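The robot that learned to dawdle

Most delivery robots are in a hurry, or are at least sold by people who are. The one developed under the name Mavura spends a good part of its day standing about, and the team behind it is rather proud of this.

Mavura is less a machine than a way of deciding when to move. It was worked out by the robotics group at Tuncer, a small research firm, with wheels and motors supplied by Druketti. The problem it tackles sounds too silly to need a laboratory. Put a robot in a wide open space, let a person on a bicycle come across it, and see who gives way. In a corridor the answer is easy, as there are only so many places to go. On a big stretch of paving there are endless places to go, and the robot, like a tourist with a map, tends to try several of them at once.

Older planners treat a cyclist as a moving blob with a straight line sticking out of the front. If the line touches the robot's path, the robot swerves. Cyclists, being cyclists, then swerve too, and the robot has to think again. The engineers call this the pavement waltz. I have done it myself outside supermarkets, usually with somebody's aunt.

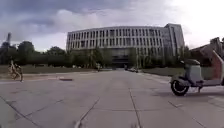
Open paving, a passing cyclist and a parked scooter: the kind of ground the Mavura planner has to read.

The new method keeps 2 guesses running side by side. In one, the other party carries on as if the robot weren't there. In the other, they have noticed it and are about to do something polite. The robot doesn't pick between them straight away. It slows down, holds its line and waits for the person to give the game away, which a rider generally does with a small change of speed or a drift to one side. Only then does it commit.

Parked things get their own treatment. A scooter on its stand is going nowhere, until its owner turns up and it is. Mavura gives anything with wheels a slightly wider berth than it gives a wall, and the margin grows if somebody walks towards it. Drain covers and the joints between slabs, which used to cause a surprising amount of robotic soul-searching, are now mostly ignored.

The results were put out on Sep 5, 2024. Over 11 days of outdoor trials, the planner was compared with the one Tuncer had been using before. Sudden stops fell from four an hour to two, and trips took a little longer. That second finding sits near the back of the report, where second findings like to live.

There are gaps. Dogs remain a mystery to it. So do groups of students, who satisfy both guesses at the same time and then sit down. The team also admits that a robot which hesitates nicely in front of one bicycle may hesitate for a very long time in front of a stream of them, and there is no fix for this yet beyond sending it out after lunch.

Trirkex, which runs parcel rounds on business parks, has agreed to try the software on its own vehicles later in September. Its drivers' handbook currently tells staff to sound the horn.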